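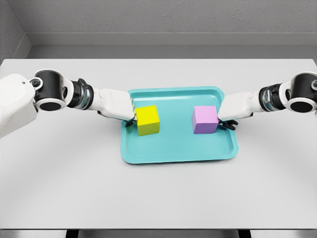

베셀라 니콜롭스키 님이 지난번 글 밑에 남겨 주신 댓글부터 옮겨 볼게요. 수납 글은 잘 봤는데 정작 플라스틱 통이랑 쟁반에 밴 냄새며 누런 기름때는 어떻게 하느냐, 버리고 새로 사는 것 말고 방법이 없느냐, 김치통만 생각하면 한숨이 나온다, 이런 내용이었어요. 그 밑으로 저도요, 저도요 하는 댓글이 줄줄이 달렸길래 오늘은 아예 플라스틱 살림 이야기만 해 보려고요. 길어요. 커피 한 잔 타 오세요!

저희 집은 플라스틱이 정말 많아요. 유리로 다 바꾸겠다고 큰소리친 게 몇 년 전인데, 유리는 무겁고, 냉장고 맨 위 칸에서 꺼내다가 발등 찍을 뻔한 뒤로는 그냥 섞어 쓰고 있습니다. 대신 오래 깨끗하게 쓰는 쪽으로 마음을 돌렸어요.

김치통 냄새

제일 많이 물어보시는 거라 먼저 쓸게요. 저는 설거지부터 찬물로 해요. 처음부터 뜨거운 물을 부으면 고춧물이 더 들어붙는 느낌이더라고요(느낌이라고 썼습니다, 실험한 건 아니에요). 찬물로 한 번 헹구고, 키친타월로 기름기를 쓱 닦아 낸 다음 주방세제를 묻혀서 미지근한 물로 닦습니다.

그다음이 쌀뜨물이에요. 통에 가득 붓고 뚜껑까지 덮어서 하룻밤 둡니다. 뚜껑 덮는 걸 빼먹는 분들이 많은데, 냄새는 통보다 뚜껑이 더 심할 때가 많아요. 저는 중간에 한 번 뒤집어 둬요. 물이 새면 안 되니까 싱크대 안에서 하시고요.

그래도 남으면 베이킹소다예요. 물 1리터에 밥숟가락으로 두 번 푹 떠 넣고 잘 저어서 또 반나절. 설탕물이 좋다는 분도 계신데 저는 두 번 해 보고 그만뒀어요. 효과는 있는 것 같은데 여름에 개미가 와서요.

마지막은 햇볕입니다. 베란다 창가에 통과 뚜껑을 따로 엎지 말고 입구가 위로 가게 세워 두세요. 2월 햇볕도 생각보다 쓸 만해요. 벌겋게 물든 자국도 며칠 두면 꽤 옅어집니다. 다만 얇은 통은 한여름 땡볕에 오래 두면 뒤틀릴 수 있으니 오전만 두고 들여놓으세요.

고무 패킹

저는 이걸 진짜 오래 모르고 살았어요. 밀폐용기 뚜껑에 끼워진 그 고무 링, 빠집니다. 처음 빼 본 날의 충격은 지금도 생생해요. 이쑤시개는 부러지기 쉽고 칼은 패킹을 찢으니까, 버터나이프처럼 끝이 둥근 걸로 살살 들어 올리면 됩니다.

빼낸 패킹은 칫솔로 닦고, 홈도 칫솔로 닦고, 둘 다 바싹 말린 다음에 끼워요. 덜 말랐을 때 끼우면 며칠 뒤에 다시 거뭇해집니다. 저는 자기 전에 빼서 행주 위에 늘어놓고 아침에 끼우는데, 어느 게 어느 통 것인지 헷갈리니까 꼭 자기 뚜껑 옆에 놓으세요. 크기가 비슷비슷해서 저는 한 번 다 섞인 적이 있어요. 아침부터 퍼즐을 했답니다.

늘어난 패킹은 미련 갖지 말고 바꾸시고요. 저는 플로딘(Flodine) 통을 오래 썼는데 패킹만 따로 팔아서 좋더라고요. 주문할 때 통 바닥에 적힌 품번을 보고 하면 틀릴 일이 없어요. 제 건 1259번이었어요. 냄비 뚜껑 품번이랑 헷갈려서 엉뚱한 걸 받은 적도 있으니 꼭 뒤집어서 확인!

쟁반이 끈적일 때

오래 쓴 플라스틱 쟁반은 닦아도 닦아도 손에 쩍 달라붙는 때가 있죠. 가스레인지 옆에 세워 둔 쟁반이 특히 그래요. 기름이 날아가 앉고, 먼지가 앉고, 또 기름이 앉고. 여기에 물부터 묻히면 밀리기만 해요.

저는 식용유로 닦아요. 이상하게 들리죠? 키친타월에 식용유를 조금 묻혀서 끈적한 데를 문지르면 때가 녹듯이 밀려 나와요. 그걸 마른 타월로 닦아 내고, 주방세제로 두 번 씻으면 끝. 스티커 자국도 같은 방법으로 됩니다. 가격표 떼다가 반만 남은 그 얄미운 종이도요.

철수세미는 절대 쓰지 마세요. 한 번 긁힌 자리에는 때가 더 잘 껴서 평생 문지르게 돼요. 초록색 거친 수세미도 저는 쟁반에는 안 써요. 매직블록은 무광 쟁반에는 괜찮은데 반들반들한 쟁반은 광이 죽으니까 뒷면 구석에 먼저 해 보시고요.

얕은 쟁반 써먹기

쟁반 이야기가 나온 김에 쓰임새도 좀 적을게요. 저는 얕은 쟁반을 그릇 나를 때보다 서랍이랑 냉장고 안에서 더 많이 써요.

냉장고 문 쪽 말고 선반 안쪽에 쟁반을 하나 깔고 잼, 된장, 쌈장, 먹다 만 소스병을 몰아 놓습니다. 꺼낼 때 쟁반째 쭉 당기면 되니까 뒤에서 유통기한 지난 병이 발굴되는 일이 확 줄었어요. 뭐가 새도 쟁반만 씻으면 되고요.

싱크대 밑에도 하나 있어요. 세제랑 식초병 밑에 깔아 두면 바닥판이 안 붇습니다. 현관에도 하나, 비 오는 날 젖은 장갑이나 우산 끈 같은 걸 던져두는 용도로요. 화분 밑에 쓰는 분도 많은데, 물이 고인 채로 오래 두면 뿌리에 안 좋으니 물 준 뒤에 한 번 비워 주세요.

사실 때는 서랍 안쪽 치수를 먼저 재세요. 바깥쪽 말고 안쪽이요. 저는 이걸 안 재고 라나(Rana) 쟁반을 샀다가 손가락 한 마디가 안 들어가서 결국 옷장으로 보냈습니다. 값은 4000원이었으니 속이 많이 쓰리진 않았지만요. 그리고 모서리가 둥근 게 씻기 편해요. 각진 건 구석에 꼭 뭐가 남아요.

정전기랑 먼지

겨울에 플라스틱 서랍장에 먼지가 새까맣게 붙는 거, 저만 그런가요? 마른걸레로 닦으면 더 붙어요. 물 한 대야에 섬유유연제를 뚜껑 바닥에 깔릴 만큼만 풀고, 거기 적신 걸레를 꼭 짜서 닦아 보세요. 한동안은 먼지가 덜 앉습니다. 음식 닿는 그릇에는 하지 마시고, 서랍장이나 리빙박스 겉면에만요. 너무 진하게 타면 얼룩이 남는데, 그럴 땐 맹물 걸레로 한 번 더 닦으면 돼요.

삶아도 되나요?

이 질문도 참 많아요. 통 바닥에 내열온도가 적혀 있어요. 대부분 너무 작게 적혀 있어서 저는 휴대폰으로 찍어서 확대해 봅니다(노안 아닙니다, 글씨가 작은 겁니다). 100도까지라고 적힌 것도 저는 팔팔 끓는 냄비에는 안 넣어요. 냄비 바닥에 닿는 데가 더 뜨거워서 한쪽이 우그러지거든요. 뜨거운 물을 한 김 식혀서 붓고 20분쯤 두는 걸로 충분했어요. 내열온도가 안 적힌 건 미지근한 물까지만.

그리고 락스랑 식초를 같이 쓰는 건 절대 안 돼요. 위험한 가스가 나와요. 따로 쓰더라도 하나를 다 헹군 뒤에, 창문 열고 쓰세요. 저는 아예 둘을 다른 곳에 보관합니다.

언제 버릴까

아끼는 것도 좋지만 보내 줄 때는 보내 줘야죠. 제 기준은 이래요. 안쪽이 하얗게 일어나고 손톱으로 긁었을 때 걸리면 음식용으로는 끝. 금이 갔으면 작아도 끝. 뚜껑이 혼자 들뜨면 마른 것만 담는 통으로 강등입니다. 강등된 통에는 건전지, 고무줄, 빵 끈이 들어가요.

즐라트코 디미트리우 님은 금 간 통을 송곳으로 구멍 내서 씨앗 모종판으로 쓴다고 메일을 주셨는데, 저는 따라 했다가 금이 쭉 더 갔어요. 송곳 끝을 살짝 달구는 게 요령이라는데 냄새가 고약하다고 하니 하실 분은 꼭 바깥에서 하세요.

빠뜨린 것 몇 가지

카레 담을 통은 담기 전에 안쪽에 식용유를 아주 얇게 발라 두면 물이 덜 들어요. 전자레인지에 기름진 음식을 담아 돌리는 건 플라스틱 말고 사기그릇으로 하세요.

통은 뚜껑을 덮어서 보관하지 마세요. 저는 몸통끼리 포개고 뚜껑은 책꽂이처럼 세워 둡니다. 굴러다니던 무담아치(Wudamach) 파일꽂이를 눕혀 쓰니까 높이가 딱 맞아요. 꼭 덮어서 넣어야 하면 신문지 한 장을 구겨서 같이 넣어 두세요.

도마 냄새 물어보신 분도 계셨는데 그건 나무냐 플라스틱이냐에 따라 완전히 달라서 다음에 따로 쓸게요. 굵은소금이랑 레몬 껍질 모아 두고 계시면 됩니다. 베셀라 님, 김치통 해 보시고 어땠는지 댓글 꼭 남겨 주세요!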